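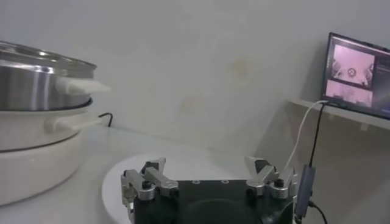
Slide 1. Wrist view: open gripper, plate, cooker on the left.

Speaker notes, Cedstead, August. Leave slide 1 up while people sit down. Start at the second paragraph if the session is running late.

Thanks to Solange Siqueira for the slot. I work on teleoperation at Feno with Leszek Michalski and Luminița Voicu. The talk covers how we show a two-armed robot a kitchen task by remote control, and which parts of the operator's work end up mattering to the policy. I will not go into network architecture. Emmett Ridgeway has the afternoon talk on that.

The task is steamed buns. Lid off, buns moved between plate and basket, lid back on. We call it Maris internally and the name will turn up on some of the plots. We chose it for three reasons. The lid is clear, so depth is poor across most of it. The buns deform, so a grip that is right at the start of the close is too tight by the end. The pot is tall compared with the plate, so the arm has to clear a rim on every transfer.

Point at the finger tips on the slide. When the gripper comes down over the plate, the wrist view shows the near side of the object and very little behind it. Operators who drive from the wrist view alone tend to come in too low. Operators who drive from the head view alone misjudge height over the rim. We now ask for head view on the long moves and wrist view for the last part of the approach.

Next slide.

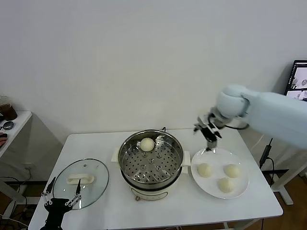 Two arms, and the division of labour is fixed in the protocol. Left arm has the lid. Right arm has the buns. In the first batch we let operators choose, and the same step was done by either arm depending on who was driving. The policy averaged the two and hesitated. Fixing the arm per step removed most of that without any change to the training code.

Batch sizes, in case someone asks: 41 demonstrations in the free-choice batch, 40 in the fixed batch. One operator did both, Leilani Villanueva, so the comparison between batches is cleaner for her than for the rest of us.

Pauses. Say this slowly. An operator who stops to think for 2 seconds above the basket has recorded a demonstration of stopping above the basket. We trim pauses at the start and end of an episode but leave the middle alone, as cutting there puts a jump in the joint positions. If the middle is bad, the episode is thrown away and redone.

Hand guiding. Coughlan asked for a comparison with moving the arm directly. Short answer: it gives better contact at the handle, but the person's hands get into the camera views and one person cannot comfortably guide both arms. We kept it for teaching the lid grasp only.

Skip the calibration slide unless asked. Go to the failure clips, play the dropped lid first, then take questions.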